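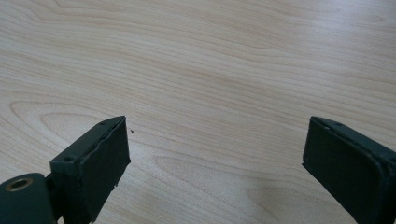
3.2 Collecting demonstrations

Demonstrations were gathered with the Nilteo hand-held gripper over 25 sessions in January, yielding 1753 episodes after filtering. Each episode starts with the fingers open above the table (Figure 3), a rule our operators honoured with varying degrees of enthusiasm.

Figure 3. Wrist view, fingers open, nothing between the pads.

Episodes shorter than 20 frames were discarded. Most of these were sneezes. We also dropped 35 episodes in which the operator, having finished the task, kept tidying the table - admirable behaviour, but not labelled as such. Pale wood grain proved a favourite distraction for the early Varma policy, which reached for it with great confidence. Colour jitter did not cure this. More bare-table episodes did, mostly.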